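3. Materials and Setting

3.1 The blocks

The blocks came from the Barrios sorting set, which is sold to preschools and to day centers for older adults. We bought the set as it is offered and did not repaint or sand anything. It includes red, yellow, green, blue and gray pieces in several small sizes. The maker lists the gray pieces as "neutral" and suggests using them as bases or spacers, with the colored pieces doing most of the work in the printed activities. Teachers we spoke with before the study told us the gray pieces were the ones most often left on the table at cleanup. That remark is where the present question came from.

Before testing we threw out blocks with chips, worn corners or visible marks. A chipped corner can give away a block's place even when the color does not, and some pieces in a set that had been in use for a year were bad enough to be found by their damage alone. The remaining blocks were wiped with a damp cloth at the start of each morning and left to dry on a towel. Pieces were handled by their sides so that fingerprints did not build up on the top face.

3.2 The table

All sessions used one table from the Cudska classroom line with a white Zellance top. We chose white because it was the most common table color in the rooms we visited in Skorkunville. A wood-grain top was tried in the pilot and dropped. Its pattern made the results hard to read, as a block near a dark streak was found more slowly than the same block a short distance away. A plain top removed that problem.

The table was kept clear of cups, paper and trays. Nothing was taped to it, and the start position for each block was set with a card template that was taken away before the participant looked down. Wiping the top between participants turned out to matter more than we expected. In the pilot, a thin film from hand lotion left dull patches, and two participants reached for a patch in place of a block.

3.3 Lighting

Room light was set to 200 lux at the tabletop. We picked this level after visiting rooms where block play takes place in the late afternoon, when the overhead lights are often left off. Blinds were closed and the desk lamp used for record keeping was turned to the wall. The meter reading was taken at the middle of the table and again near each corner. If a corner reading was clearly lower than the others, the ceiling panel was adjusted and all the readings were taken again.

Shadows were not removed. A block sitting on a pale surface is seen partly by the shadow at its base, and a room with no shadows would not have told us much about ordinary use. Participants were asked to keep their hands in their laps until the signal, so that the shadow of a hand did not fall across the blocks during the search.

3.4 Pairing of colors

Each layout held a gray block and one colored block of similar size. The two were placed apart in half of the layouts and close together in the other half. The close layouts are of more interest here, as they are nearer to what happens when blocks are sorted or stacked in a hurry.

Figure 2. Blue and gray blocks seen with the white tabletop behind them.

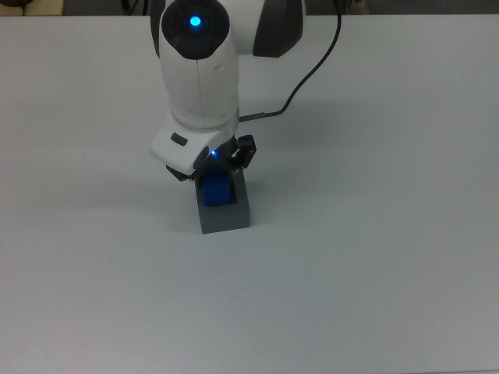
Contrast with the table was the main thing we varied, and it has two parts: how light or dark the block is next to the surface, and how strong its color is. The colored pieces differ from the white top in both ways. Gray differs mostly in the first. The pairing of bright blue and gray in Figure 2 shows why we treated the two parts separately. The blue stands out by its hue against the plain white, while the small gray block has only its darker tone to set it apart. When a strong color is close by, we expected the eye to go there first and the gray piece to be picked up late or missed. We also expected this effect to be weaker with yellow, which is pale and sits closer to the table in lightness.

3.5 Participants and procedure

A total of 121 adults took part. All were recruited through notices at the public library and a senior center, and all could read the practice sheet without help. Those who normally wore glasses for close work wore them during the session. We did not exclude people with color vision differences but recorded them, and their results are given in a separate table.

Participants sat at the long side of the table with the chair height fixed. They closed their eyes while a layout was set, opened them at a spoken signal, and named the color of every block they saw. They then said "done." A layout was marked as a miss if a block was left out, even if the participant noticed it while the next layout was being prepared. Rest breaks were given on request. People differed in how many layouts they wanted to complete, and we let them stop when they wished.

This gave 2770 completed layouts. At least one block was left out in 361 of them. We treat the miss count as the main measure and naming time as a second one, as time also reflects how quickly a person speaks.

3.6 Limits of the setting

The results apply to small blocks on a bare white top. They should not be carried over to patterned mats, to tables covered in paper, or to large floor blocks, where shape and size do much more of the work. The table was also cleaner than most tables in daily use. A few crumbs or a pencil mark may be enough to make a gray block harder to find, and we plan to test this with the same set in September.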